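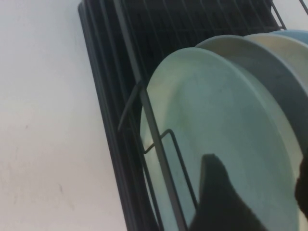
We moved into the little rental in Brarnorton in May, and I've been meaning to write about it ever since, but you know how it goes. The kitchen is tiny (my sister calls it the hallway with a sink!) and I've grown terribly fond of it. Our old place was 740 square feet and somehow we were always in each other's way. I think it's the window. I have my coffee there before seven and watch the buses go up toward Cuesta.

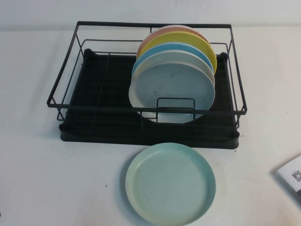
Supper for the neighbors

Csenge Győri from upstairs came down with a pot of bean soup our first week, so of course we had to return the favor - and then Segundo heard, and it grew. We've done it three times now. I make the lentils my mother made, with around 200 grams of onions, fried slowly until the whole stairwell knows.
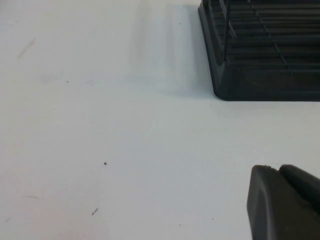

Segundo brings bread and stays late, and I never mind. Next month is Csenge's turn, and she's promised us dumplings.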